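# Nornach suture practice tissue, soft series

The Nornach pad is made for people who learn to sew tissue with long instruments and need a surface that behaves in a similar way every time. Please note that this page covers only the pads and the holding tray. Threads and needles are sold on the page of the Fiore range.

Each pad is delivered in its own sealed bag with a little liquid inside. Keep the bag closed until you start, and put the pad in the tray with the textured side up. The surface takes a short cut cleanly, and the edges stay soft enough to be lifted with fine jaws. For the first exercises we advise a small incision and a dark thread, so that the learner can follow the thread easily against the tissue.

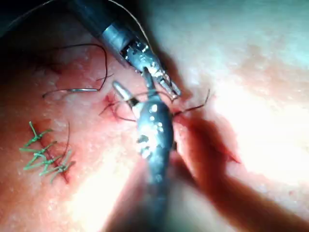

*Instrument tips and dark thread at a small incision.*

Strong light from one side makes the moist surface shine, and fine details can become hard to see there. Turn the lamp a little lower or move the tray — both are possible without taking out the pad.

## What you can order

| Item | Contents |
|---|---|
| Starter set | 2 pads, 1 tray |
| Course pack | 8 pads, 1 tray |
| Tray alone | fits all pads of the soft series |

The pad measures 100 mm on the long side. Older Tramau trays have a different clip and do not hold it.

## Use and storage

- Store the closed bags lying flat, in a cool and dark place.
- After opening, use the pad within 5 days and keep it covered between the sessions.
- Do not freeze. A frozen pad becomes brittle and tears at the stitch.
- Rinse the tray with warm water and mild soap.

A used pad can be turned and cut again on the back side, but the back has less texture and the thread slides more easily. For assessments please take a new one.

The pads are for training only and must not be used for any medical purpose.

Questions about course packs are answered by Sun-ja Noh, and questions about delivery by Joscha Ehlers. Orders for August courses should reach us before the end of June.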